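Returns bench update

The two-armed station on the Pladow returns bench moves from trial to regular use in June. It will run on the day shift only to begin with, from 7 a.m. to 3 p.m., and the evening crew will keep sorting by hand until the Rinaldi changeover is finished.

For anyone who hasn't been down that end of the building, returns come in as mixed totes. Until now one person has emptied each tote, decided what every item was, set it on a tray or put it in a drawer, and keyed the result into Trarker. The arms will take over the picking and placing. Checking the item, deciding whether it can be resold and signing it off in Trarker all stay with staff.

The trial covered 2000 items. Of those, 173 had to be finished by a person, mostly bottles that rolled when touched and soft produce the station was told to leave alone. Those go to the side shelf and are cleared at the end of each hour. Please don't reach in to help while the arms are powered. Press pause on the bench panel first and wait for the tone.

Rosters are not changing. No positions are being removed from returns, and the hours freed up will go to inspection, where the backlog has been sitting since the Nondex contract started. Four people have asked about moving across to inspection full time. Applications are open to everyone in returns, including casuals, and the pay grade is one step up. Training takes two shifts and is paid at your normal rate.

Some of you raised the pace of the work. Inspection will not be timed against the arms. The daily target for the bench covers the station as a whole and no individual figures will be kept from it. If you find you are being asked to keep up with the machine, tell your shift lead or the health and safety rep.

Wrist and shoulder complaints were the most common injury reports from returns last year, and we'll compare the numbers again once the station has had six months of regular use. The results will be printed in this newsletter.

Questions about rosters or training can go to extension 1909, or drop a note in the box by the lunchroom door.

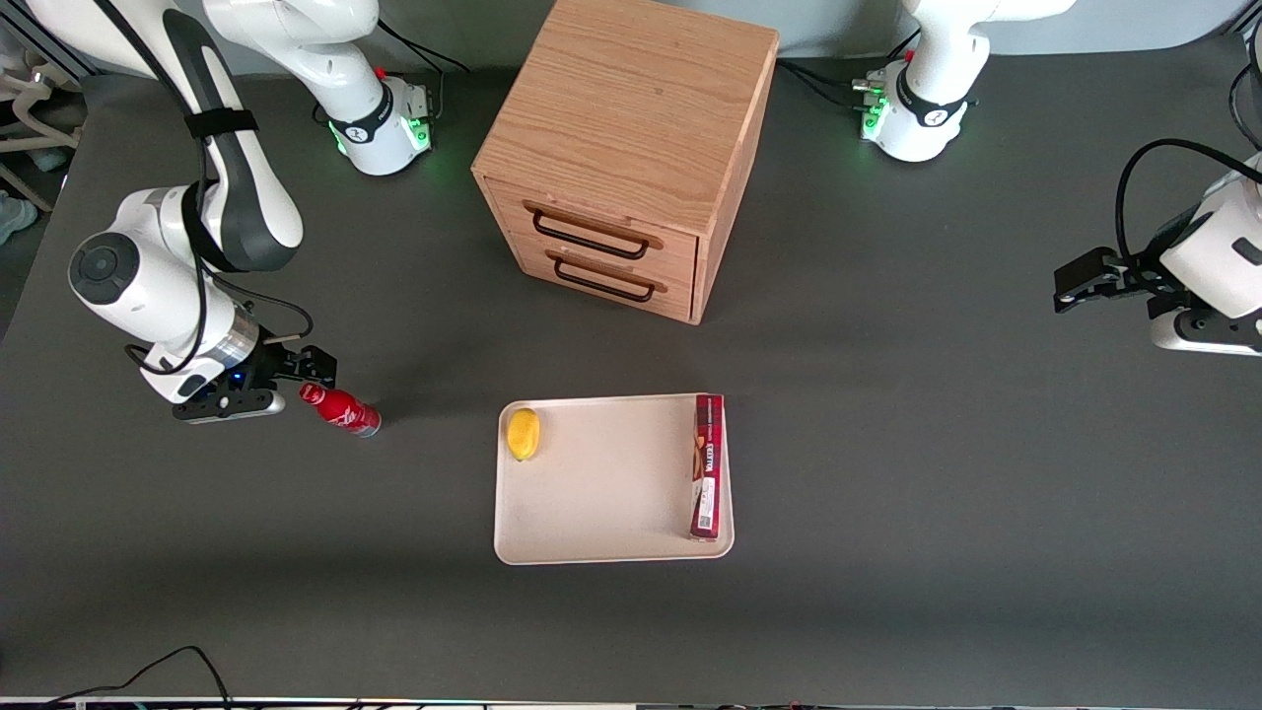

The two-armed station with a bottle, a tray and a set of drawers on the bench.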